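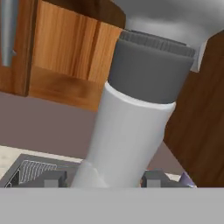
Nighat Ansari wrote to us that the last dowser's pendulum she bought swung beautifully for a week and then told her she was moving to Portugal, and could we please say plainly whether ours is any better. It swings well. We can't speak for Portugal.

Luner Brass Pendulum, with cord and pouch

The Luner is a turned brass pendulum on a waxed cotton cord, sold for dowsing, map work and yes/no questions. We have stocked it since August, after dropping two cheaper ones whose plating came off on people's fingers. Kiyoshi Noguchi turns them in his workshop in Povirdale and stamps a small moon near the top of each one.

You will read elsewhere that brass "tunes itself" to its owner, or that a pendulum needs 136 swings over running water before first use. We have found no reason to believe either. A weight on a string moves when the hand holding it moves, mostly by amounts too small to notice. Some customers take that as the end of the matter. Others say the hand knows things the head hasn't caught up with, and they use it on those terms. We sell to both.

What we can tell you about it

The point is centred. Plenty of pendulums on the market are not, and they wobble in an ellipse whatever you ask them. We hang each Luner over a printed cross before it goes out and send back any that sit off the middle. The last batch was 210 pieces and we returned more than we would have liked.

The brass is solid and unlacquered, so it will go dull. Rub it up with a soft cloth if you mind. Lemon juice works too but gets into the stamp and leaves it greenish.

The cord is long enough to shorten. Tie your own knot where it feels right. A short cord gives quick, jittery swings and a long one is slow and easier to read over a chart.

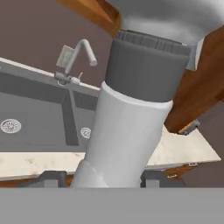 What we won't claim

It is not "charged", "attuned" or blessed by anybody. The listing from our old supplier, Zimton, said its pendulums followed a design 2,000 years old, and when we asked for the source we were sent a link to another shop. Please don't use this or any pendulum to decide about medicines, allergies or whether to see a doctor.

Returns

Send it back unused within the month and we refund the price, less postage. "It gave the wrong answer" has been tried as a fault and we don't accept it. A snapped cord or an off-centre point we replace free.

Page last checked January 17, 2025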